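Stimow 50 Compact, reviewed after 3 rolls

I wanted to dislike the Stimow 50 less than I did. It's a pocket 35mm camera with a fixed lens, sold by Mundent in one color, and the box promises "the classic look without the classic repair bill." I've heard that line before from the Kesevton people, and my Kesevton jammed.
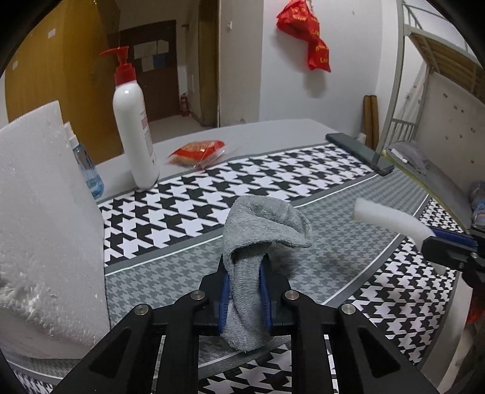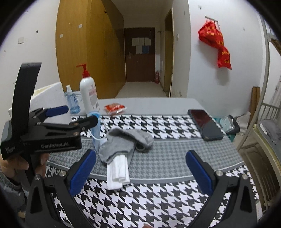

First, the lens. Mundent calls it glass, and the front element may well be. What sits behind it they don't say, and I asked twice. In the center it's decent. Toward the corners everything goes soft, and on one roll of black-and-white the left side was worse than the right on every negative, so I doubt the thing was lined up properly at the factory.

You get two shutter speeds, 50 and 200, picked with a little slider that has no click to it. Mine wandered to 50 in my coat pocket more than once. I taped it down in the end. If you mostly shoot outdoors you may never want the slow speed anyway, but then why pay for it?

Film advance is a thumbwheel. It's rough on the skin and it squeaks, and there's no way to tell by feel whether you've gone the full distance before it locks. I did get evenly spaced frames on all 3 rolls – better than I can say for the Ondrejka I carried last year – so credit where it's due. The rewind crank is thin and folds up on itself when the film gets tight.

The finder is the part I'd keep. It's bright, bigger than I expected, and I could see all four corners with my glasses on. It shows a fair bit less than the film records, so crop later.

There's no flash and no shoe to put one on. The manual suggests loading 200 film for sunny days and stops there. Nothing on cloudy weather, nothing on indoors.

Price is where I get stuck. For 300 you can buy a used compact with a real rangefinder and have enough left over for film. The Stimow has a warranty, and that's worth something if you've been burned at a flea market. It runs out in May for mine, and I haven't decided whether to send it back over the soft left side. I probably will.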